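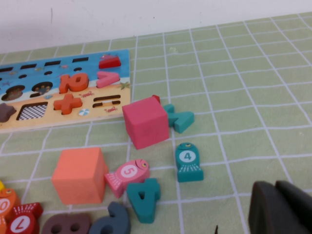
**To:** parish-history list
**Subject:** Re: Ferry ledgers, what to do about the gaps
**Date:** April 2026

Awuor Obura wrote:

> I have finished the second Plurnorthorpe ledger. The entries run well until the page headed February and then the clerk stops giving the name of the passenger and only gives the fare. This goes on to the end of the book. Before I start on the third one I would like to know if we are leaving the name column blank or writing "not given". I have done it both ways by accident and would rather fix it now.
>
> Also, is the Brasska landing the same as the lower landing? The clerk uses both, sometimes on the same page.

Awuor, thanks for getting through that one. The handwriting in the second half is bad and I had expected it to take longer.

On the name column, please use "not given" wherever the clerk left it out, and leave the cell blank only where the page is torn or the ink is gone. I know the guide says something different. The guide was written when we had only looked at the first ledger, where every line has a name, and I will change it. If you have already left some blank, sort on that column, check them against the scans and fill them in. Don't go back through the whole book.

On the landings, I think they are the same place but I can't prove it yet. The fare from Pollov is identical for both, and the estate map shows one set of steps on that bank. Against that, there is an entry near the front of ledger one where a man is charged to go from one to the other. It could be a slip. Keep them as the clerk wrote them and we can merge later. Going the other direction is much harder.

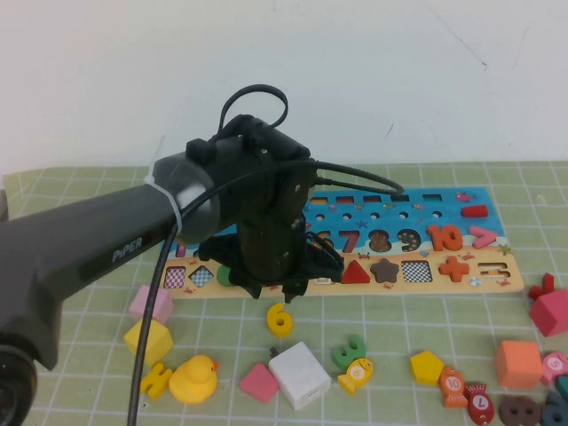

A few other things while I am writing.

The combined sheet now has 2599 rows. The first ledger makes up most of that and Awuor's makes up the rest. I had guessed we would finish at 3000, but the third book is thicker than the other two and written smaller, so we will go past it. If anyone's spreadsheet program is getting slow, work in a separate file for each ledger and send it to me at the end.

Livestock: several of you have been entering "1 horse & cart" as two items and others as one. It should be one. The toll board charged for them together and the clerk added them up together. A horse led on its own is a separate kind of entry and has its own fare.

Dates: the clerk wrote the month at the head of the page and then only the day. Where a page has no heading, carry the month over from the page before and put a question mark in the notes column. Please don't put the question mark in the date column itself. It breaks the sort, and I spent an evening last week taking them out.

Money: keep the original amounts. I don't want conversions in the sheet, even as an extra column. Somebody will copy them out and they will turn up in a booklet.

The Þrastardóttir letters are back from the scanner. There are 400 pages, mostly household matters, but she crossed by the ferry often and complained about it in writing. One letter says the boat was laid up for repairs "these three weeks" and there is a gap in ledger one that would fit. The letter has no year on it, so I am not treating that as settled. If anyone would like to read them for mentions of the crossing, write to me off list and I will send the link. Reading knowledge of Icelandic would help with the early ones – the later ones are in English.

Last, the printing. The quote for the index is for 700 copies, and I think that is far too many. We still have boxes of the mill booklet. I have asked for a price on a shorter run and will pass it on when it comes. In the meantime I would be glad to hear if people would use a PDF, and if they would want the scans with it or only the transcript.

Awuor, go ahead and start ledger three when you're ready. The first few leaves are stuck together in the scan and I have asked for those to be done again, so begin at the page with the blot in the margin.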